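The Wustarar Newsletter, Home and Household

One Tub, One Cloth: Is the "Single Basket" Laundry Method Worth Your Time?

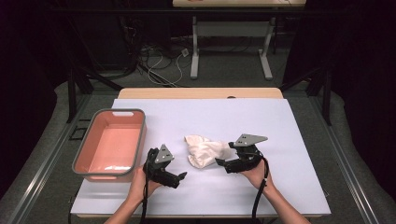

Pink tub on the left, cloth waiting in the middle.

Every February somebody writes in to tell me I have been doing my washing wrong. Last year it was vinegar. The year before it was a spiky ball that was going to beat the towels soft, and which now lives under the sofa. This time it is the single basket method, and I've had enough letters about it that I agreed to give it a go, in much the same spirit as I once agreed to try cold porridge.

For those of you who have been spared, the idea goes like this. You throw out (or hide) all your washing baskets but one. Clean things come off the line or out of the dryer and go on a clear table in a heap. You take one item, deal with it, put it in the tub, and take the next. No sorting into piles first. No "I'll do the socks later" pile. When the tub is full you carry it upstairs and empty it before you're allowed to touch anything else.

Segundo Tamayo, who runs the Monday household group at the Kassa rooms, swears by it. He says his family of five has not had a chair with clothes on it in months. I have not seen the chair, so I can only pass that on.

The kit

You need a tub and a surface. The leaflet going about suggests a tub with straight sides and a proper rim, and there I will give them their due. A flat-bottomed, oblong tub takes folded towels far better than the round baskets most of us own, where everything slides to the middle and comes out shaped like a cabbage. A handle hole at the end is useful too if you're dragging it along a landing.

What you do not need is the Trulatwood folding tray, which several readers asked about. It is a board with rounded corners and it costs £74. Any smooth sheet of something wipeable laid over the table will do the same job, and a pale one does have the advantage that you'll spot a grubby mark before the thing it came off goes back in the airing cupboard. White cloths on a white-ish board are harder on the eyes in the evening, mind you. I folded two pillowcases together without noticing.

There is also an Irik set with three matching tubs for £97, and I'm baffled by that one. Three tubs. For the single basket method.

How I got on

I gave it 15 days. The first three were miserable. The whole thing relies on you not sorting, and I have sorted washing since I was tall enough to reach the table. Picking up a tea towel, then a vest, then one sock, then a napkin, and folding each as it came felt like reading a book with the pages shuffled. Socks were the worst of it. The rule is that a lone sock goes back on the heap, so by the end your heap is entirely socks and you've handled some of them six times. I asked Segundo about this and he said the handling "evens out". It did not even out in my house.

By the second week I had cheated. I pulled the socks out first and did the rest by the book, and that went a good deal better. Small cloths turned out to be the part the method suits best. Napkins, flannels and dusters are the things I normally leave in a lump because they don't seem worth the bother, and having to finish each one before starting the next meant they did get done. My way with a scrunched cloth, for what it's worth: find two corners on the same short side, lift it by those, give it one shake and lay it down away from you. Don't try to flatten it from the middle of the heap with your palms. You just iron in the creases.

Big things are another story. A double sheet won't be folded over a table by one person, tub or no tub, and the leaflet's advice ("work in thirds") was written by someone with longer arms than mine. I did the sheets on the bed as I always have.

Does it save time?

The claim is that it cuts the job in half. I can't find where that comes from, and when I asked I was told it was "well known". I put the kitchen timer on for both ways with an ordinary mixed load. My old way and the new way finished within a minute of each other, and on the new way I'd left the sheets out. If there's a saving, it is at the other end. The washing did get put away, most days, because the tub was wanted for the next lot. With four baskets I can put off going upstairs until Thursday. With one, I can't, or at least I have to look at it.

That is a real point in its favour and I don't want to be mean about it. But it's an argument for owning fewer baskets. I'm not convinced it is a method, and I am certainly not convinced it needs a leaflet, a tray and an evening talk.

What readers say

Sorcha Niven wrote to say she has used one tub for years "because that's how many I have" and was surprised to learn it had a name. She adds that hers doubles as a bath for the dog, so please don't all rush round for a demonstration.

A reader near the old baths says the method fell to bits the moment her teenagers were involved, as they treated the full tub as a chest of drawers and simply dressed out of it. I suspect this is more common than the leaflet lets on.

Another asks whether a tub without holes in the sides will make clean clothes musty. Only if they go in damp, as far as I can tell. If you're in any doubt, leave them on the airer overnight. A tub with closed sides is no good for carrying wet washing about unless you like a puddle in the bottom of it.

If you want to try it

Use a tub you already have. Clear the table properly before you start, crumbs included. Take the socks out, whatever they tell you. Do sheets somewhere else. Give it a fortnight, and if you hate it as much on the last day as on the first, go back to your heaps with a clear conscience.

Segundo's group meets on Mondays at half past ten in the Kassa rooms, side door, and newcomers are welcome. Tea is provided. He has asked me to say that he is open to questions about socks.

Next time: whether you can really descale a kettle with potato peelings. Letters for that page to the usual address, please, and keep them short.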